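Stop Hiding the Cables

Print this page | E-mail this article

Every October the shop at Birkwood gets visitors, and every year somebody asks me when we plan to tidy up the wiring. They mean the hoses and cables that hang on the outside of the equipment. They would like covers on everything.

I think they are wrong. I have done maintenance for 11 years, the last four at Birkwood, and the worst nights I remember all began with a cable I could not see. At Iltora we had smooth panels over every run, held on with 42 screws. A cable rubbed through behind one of them on a Sunday and we spent the whole shift taking panels off. The cable itself was a cheap part.

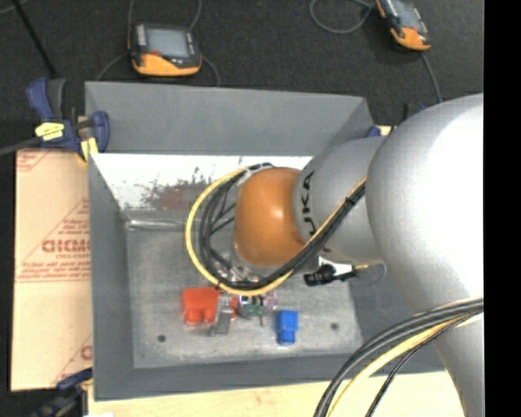
Cables looped around the wrist of a KUKA arm, over a gray metal bin.

A loop in the open takes up room, and it looks like a mess if you are used to office furniture. But a cable on a moving joint needs slack, and slack has to go somewhere. Put it outside and you can look at it on your way to get coffee. Color helps too. If one cable is yellow and the ones next to it are black, I can tell a new person which one to check and they will find it.

I feel the same about bins. A metal bin with scuffed walls is still a good bin. We were quoted 700 dollars for liners from Heydari, and I said no. Wear marks show you where things hit.

There are places for covers -- anywhere people walk, anywhere with coolant or chips. Past that, leave it open, tie it down properly and look at it every week.

Đức Lương

Comments (3)

Pete R.: Agree on the screws. Ours at Vokthorpe has 51 and two are always missing.

mill_hand: Try this in a foundry and you'll be buying cables every month.

Joanne: What do you use for ties? The plastic ones go brittle on us.

Contact us | Copyright, all rights reserved | Back to top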